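Science for Kids > Computers > Robots > How Things Think

How Does a Robot Know Where to Put Things?

By Hayley Pickering
300 shares | 7 comments

Pick up a cup and set it down somewhere else. Easy, right? You probably didn't think about it at all. But your eyes found the cup, your brain worked out where it was, your arm reached over, and your fingers knew when to stop squeezing (thank goodness, if it was a paper cup!). A robot has to do all of those jobs too, and somebody has to write the software that tells it how.

Let's start with seeing. A camera doesn't really see a cup. It gives the computer a huge grid of tiny colored dots, and each dot is just a few numbers. The part of the software that turns those numbers into "there's a cup, and it's lying on its side" is called perception. People teach it by showing it lots and lots of pictures. The team at Sarham, a robot software workshop I visited in May, began with 200 pictures of one single part, and the program still mixed it up with its own shadow! By the time they had 1306 pictures it was doing much better.

Next comes planning. Once the robot knows where the thing is, it has to choose a path for its arm. Think of walking through your bedroom in the dark without stepping on your building blocks. The planner tries out a path inside the computer first, checks whether the elbow or the wrist would bump into anything, and if it would, tries another one.

Then there's control, and I think this is my favorite. Control is the part that checks and corrects, over and over, while the arm is moving. Is the hand a bit too far left? Nudge it right. Too far now? Nudge it back. You do the same thing when you carry a very full bowl of soup.

Some things are much harder to handle than cups. A power supply, the metal box that feeds electricity to a computer, has a hard body and a floppy bunch of wires. If a robot holds one by its cables, the heavy part hangs underneath, and the software has to think about where the box is as well as where the fingers are. Getting it lined up over a square space in a cardboard divider takes careful planning.
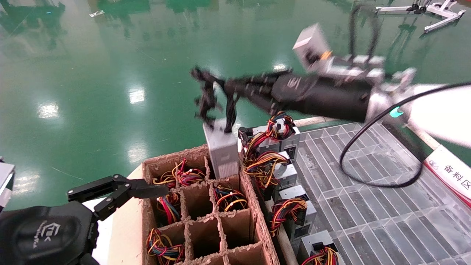 Colin Blackburn says the swinging is what gave him the most trouble, and that his first program moved so fast the load rocked like a playground swing. He fixed it by telling the arm to slow down near the end and wait a moment before letting go.

You can try that yourself with a shoe held by its laces and a small box on the floor. Go fast, then go slowly, and see which way gets the shoe in the box!

Related
What Is a Sensor?
Why Do Robots Have Elbows?
Teach a Friend to Make a Sandwich, Robot Style
How Computers Learn From Pictures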